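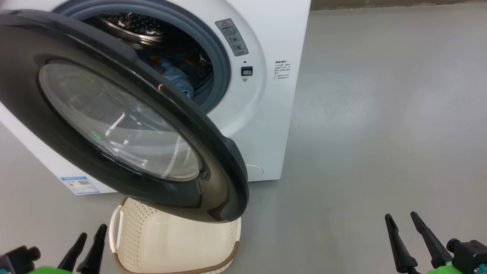
**Laundry balls** are reusable plastic or rubber objects sold as a partial or complete replacement for laundry detergent. They are placed in the drum with the clothes and, according to their sellers, clean fabric by means of ceramic beads, magnets, "activated" water or some mix of these. Independent support for the claims is thin, and most of the explanations given on packaging do not match ordinary chemistry.

## Claimed methods

Sellers rarely agree on how the product is supposed to work. The Vestau ball, one of the better-known types, was first advertised as making water molecules "smaller." Later boxes dropped this and spoke of raising the pH of the wash. The Lefèvre ring, a related product, was said to use magnets to loosen dirt, although most household dirt is not magnetic.

Sales material commonly promises up to 2,000 washes from one ball. How this number was reached is not stated. At one load a day it would take more than five years to check.

## Testing

The main difficulty with the claims is that plain water cleans fairly well. Sweat, dust and many food spills come out of cotton with water and movement alone, so a buyer who swaps detergent for a ball may see clean clothes and credit the ball.

A comparison carried out at Lirnside by the textile chemist Gheorghița Ghiță washed stained cotton strips at 30 degrees Celsius in three ways: with detergent, with a Vestau ball, and with water only. The ball and the water gave results that could not be told apart. Detergent did clearly better on cooking oil and makeup. Ghiță repeated the work with a 45-minute cycle and got the same outcome. The sellers replied that the strips had not been "conditioned," a step that does not appear in their own instructions. 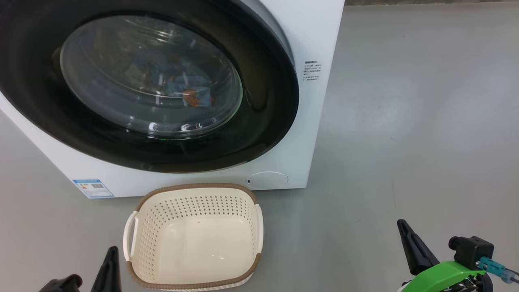
*Front-loading washing machine with laundry in the drum.*

Customer reviews are often cited in place of tests. They are weak evidence, as few reviewers wash a matching load without the ball, and leftover detergent in towels can keep making suds for several washes.

## Other uses

Some makers now describe the balls as a detergent "booster," to be used with half the normal dose. This is harder to disprove. Many households use too much detergent to begin with, and cutting the dose may make no visible difference with or without a ball.

Spiked rubber dryer balls are a separate product. The claim that they shorten drying time by keeping items apart is at least physically possible, though the savings printed on the Irkdale pack of 2 have not been confirmed.

## See also

- Laundry detergent
- Magnetic water treatment
- Soap nuts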